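Chapter 3
Talking Your Way Through an Ordinary Day

Welcome back! By now you can greet people, give your name and spell it out over the phone. In this chapter you will start holding real conversations – short ones at first, then longer ones as your ear gets quicker.

We follow Tiziana Rizzi, who has just moved from Grasso to Clindham to study English at the Tulance school. She knows plenty of words. She has a notebook with 1000 of them, all neatly copied out, and yet on her first morning she can't ask her landlord where the bus stops. Many learners know that feeling! The cure is to learn words in small groups that belong together, and to say them out loud in whole phrases from the very first day.

So we begin with the kitchen, then move on to the street, the bus and the store. The word list for this chapter has 62 entries. Read it once before you listen to Dialogue 3.1, and again afterward.

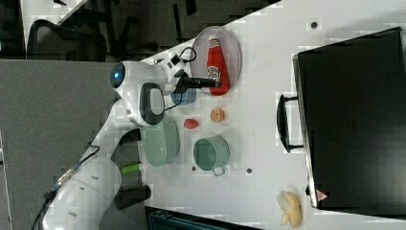
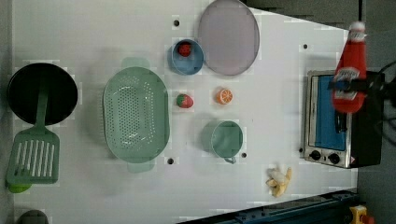
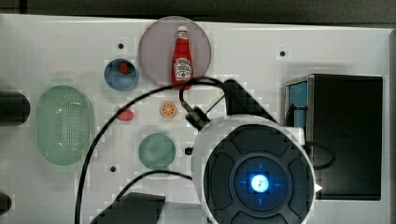 Words for the table: plate, bottle, ketchup.

Should I learn the grammar before I try to speak?
Start speaking right away with the phrases you have, and let the grammar notes explain them as you go along.

In Dialogue 3.1, Tiziana meets her classmate Remo Negri at eight in the morning. Listen for three things he asks her to pass him. He uses "could you," "can you" and "would you mind," and all three are polite – but they don't feel quite the same, and Section 3.2 looks at why. You'll also hear how "could you" shrinks to something like "couldja" when people talk fast. Try it yourself, it's fun to say!

Before you turn the page, find a partner and ask for something on your desk. Swap roles and ask again with a different phrase. If you're studying alone, play both parts and record yourself. Keep the recording, as you will need it for the review in Section 3.5.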